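Support > Laundry and Linen > Irlow Baskets > FAQ

What is the rated load of the Irlow basket?
The 24 liter model is rated for 20 pounds of dry fabric. Wet items weigh more and should be wrung or spun first.

Can I store damp clothes in it?
Not for longer than a day. Damp fabric against the rim will mark both the fabric and the finish.

How do I clean the rim?
Use a cloth and mild soap, then wipe dry. Do not soak the basket or leave it in direct sun to dry.

Why are the sides so low?
Low sloped sides make it easier to lift out folded stacks. They also mean that unfolded clothes will rise above the rim sooner than they would in a hamper. Fold bulky items or split the load.

Can whites and darks share a basket?
Dry and already washed, yes. Before washing, keep them apart — new navy items in particular can transfer color if anything in the pile is damp.
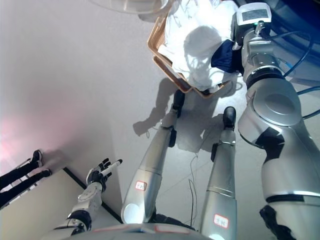 Issue 995, p. 24

White clothing heaped past the rim, with one dark navy piece against its right side. Take the dark piece out before the whites go into the machine.

Does tilting the basket damage it?
Brief tilting while unloading is fine. Do not store it on its edge with a load inside.

Are Tredeneck liners compatible?
The small liner fits. The large one bunches at the base and should be returned under the Jostbridge exchange terms.

Page revised 13 May 2023

Related
Magaña drying rack: assembly
Sorting a mixed load
Tredeneck liner sizes
Removing dye transfer from cotton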